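Unidad 5. Consumo de agua en la vivienda
Apuntes para el curso de instalaciones, escuela Altmont

En la unidad anterior vimos la acometida y el contador. Hoy tratamos el gasto interior, que depende de los aparatos y también de los hábitos de las personas.

Se llama dotación a la cantidad de agua que se prevé por habitante y día. En los ejercicios de Corkimley tomaremos 80 litros -- es un valor bajo, pero permite comparar bien las viviendas entre sí.

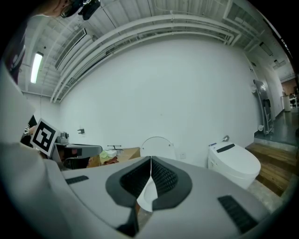 De esta dotación hay que separar el agua caliente, porque su red se calcula aparte. Para el bloque Marinho se supone que es aproximadamente el 15 por ciento del total. El resto se reparte entre cocina, lavado e inodoro.

El inodoro merece una atención propia. Una descarga gasta poco, pero se repite muchas veces, y una fuga pequeña en la cisterna puede durar meses sin que el usuario la note. Para detectarla se pone colorante en la cisterna y se espera sin descargar: si el color llega a la taza, la válvula no cierra bien.
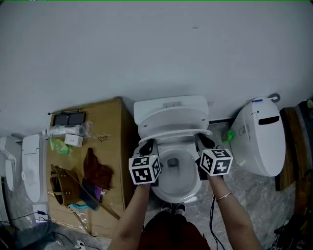
Figura 2. Inodoro con la tapa y el asiento levantados; pulsador sobre la cisterna.

Ejercicio para casa: calcular el consumo mensual de una vivienda de Corkimley con 5 habitantes y repetir el cálculo con 12 litros menos por persona y día. Entregar en julio, con las unidades escritas en cada paso.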